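The woman who repairs chairs in Stullero
A conversation about cane, glue and slow work

The workshop is at the back of a former bakery, and the smell of flour is still there on a rainy morning. I arrived at ten past nine. She was already working, with a bucket of soaked cane at her feet, and she asked me to wait until the row was finished. So I waited, and I drank my tea.

She has been repairing chairs in Stullero for 19 years. Before that she was a bookkeeper at Clernis, the furniture importer near the harbour. "I was writing invoices for chairs which I knew would break," she told me. "The joints were stapled. After two winters people put them on the nature strip."

I asked how a person goes from invoices to cane. She said it began with her aunt's dining chair, which had a hole in the seat the size of a dinner plate. She bought a bundle of cane and a library book, and the first seat took her the whole of June. It was too loose, and her aunt sat on it politely for years.

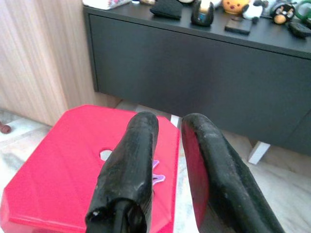
Her apprentice remarked that a loose seat is still better than a tight one, as the cane shrinks when it dries and can pull a weak frame apart. She agreed, but only for old beech. With new timber she likes the weave as firm as a drum.

We spoke for a long time about glue. She uses hide glue for the old joints, and she heats it in a small pot which must never boil. Modern glue is stronger, she admits, but the next repairer cannot open the joint again without damage. "I think of this next person very often," she said. "I would like that they don't swear at me."

A hand-woven seat takes her up to 30 hours. What she charges for this does not make her rich, and some customers go quiet on the telephone when they hear it. For them she has a list of simpler repairs: a new rung, a tightened leg, a pressed cane sheet instead of a woven one. She is not ashamed of the pressed sheet. A kitchen chair has to be used at breakfast, she says, and its owner should not be afraid of it.
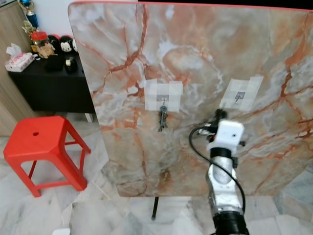 Keys on a hook, on a marble-pattern board.

At present 47 chairs are waiting. Most belong to families, and one set comes from the Yoshida tearooms, where the colour of the new cane must match seats that were woven long ago. She stains it with strong black tea, two coats, and compares it at the window in the afternoon light.

Before leaving I asked what a beginner should buy first. Pegs, she answered, more than you think, and a good pair of side cutters. Everything else can be borrowed. Then she took the next strand out of the bucket, and I washed my cup.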